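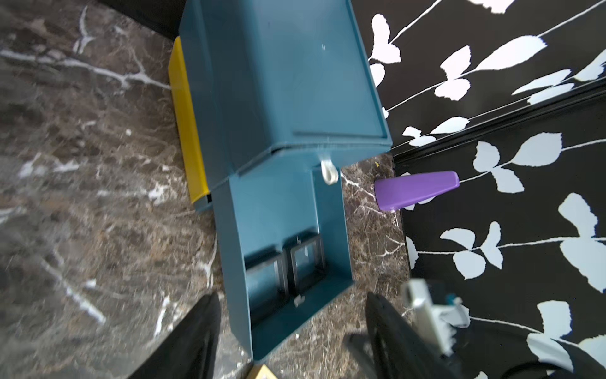
# Senga MacAulay and the Vodby kicking job

26/02/2023

Starting a thread on this so I can stop answering the same question in my replies. It's long. Mute me if you don't care about minor league football.

---

Vodby held open tryouts for kicker. Senga MacAulay had the best day of anyone there and was offered a practice spot instead of a contract. The contract went to a man who missed from closer in.

---

I was at the tryout. It was open to the public, and you could sit anywhere on the home side. I kept notes because I always keep notes.

---

MacAulay played college soccer, then two seasons in a women's tackle league. She has kicked in real games with a real rush coming at her. People keep leaving out the second part and calling her "a soccer player."

---

The team's line is that she needs to "adjust to the speed of the game at this level." Fine. So does every kicker who comes in from somewhere else. Usually they adjust while under contract.

---

The other thing I keep hearing is leg strength. Vodby's last kicker never made one from past 50 and he was there four years. Nobody brought up his leg. The coaches liked him because he made the short ones and got the ball down the field on kickoffs.

---

A word on money, since several of you asked. A practice spot pays $455 a week during the season and nothing in camp. You also don't get housing. A contract player gets the apartment, the meal card and the injury coverage.

---

The injury coverage is the big one for me. A kicker can get hurt in practice as easily as anyone. Plant foot, hip, back. If she tears something on a practice deal she is on her own insurance.

---

Somebody said the team can't afford the roster spot. Camp roster is 70. They had open spots the day of the tryout and they had open spots the day after.

---

Now the locker room. This came up in the local coverage before anyone said a word about her kicking, and I think that tells you how the decision got talked about in the building.

---

Brerkedus, who Vodby plays twice a year, worked this out when they hired Frøydis Haugland to coach special teams. She uses the officials' room to change and comes in with the rest of the staff for meetings. It took them one afternoon and a sign for the door.

---

Vodby's stadium has 4000 seats and an officials' room, a visiting coaches' room and a trainer's room with its own shower. I've been in all of them. The space is there.

---

Haugland was asked about MacAulay after a clinic last week. Her answer was short: "I'd want to see her in a game. You only find that out by putting her in one." She also said she didn't want to tell another team how to run its camp.

---

To be fair to the Vodby coaches, I don't think they sat down and decided to keep a woman off the team. I think they had one spot, pictured who usually fills it, and picked that guy. It comes out the same for her.

---

Also to be fair, the guy they signed can play. I have nothing against him. He had a bad wind on two of his kicks and a bad hold on another. But she kicked in the same wind with the same holder.

---

Correction to the one above. The holder changed halfway through the tryout. Thanks to the person who messaged me. Both of them got some kicks with each holder, so I don't think it changes much.

---

Someone asked about the league. The league has no rule against women on a roster and never has. The rule book says "players" the whole way through. The uniform section does assume a male fit for pads, but Arkico already makes the other cuts and they supply the league.

---

Someone else asked if this is a publicity stunt by MacAulay. She has done one interview. She has an account under the name Yen that she uses for kicking videos, and she hasn't posted about the tryout at all. The last video is her on a high school field with a bag of balls.

---

In that video she makes one from 60. No rush, no snap, off a stand, so take it for what it is. Every kicker's video is like that and teams watch them anyway.

---

What I'd like to see: sign her to a camp deal with the same coverage the other kicker has, chart every kick, and post the chart when camp ends. Lots of teams post the chart. If he wins, he wins.

---

I wrote to the team and asked three things. Who charted the tryout, whether the chart will be released, and whether the practice offer comes with any medical coverage. I got an automatic reply.

---

The practice offer has no deadline that I know of. Camp runs late in the summer and the opener is in September, so there's time for this to change.

---

Replies are open. I'm blocking anyone who posts her home address or her old school schedule, and I've already had to do it twice.

---

Update: the team wrote back. They don't release tryout charts. No answer yet on the medical question, so I've asked again.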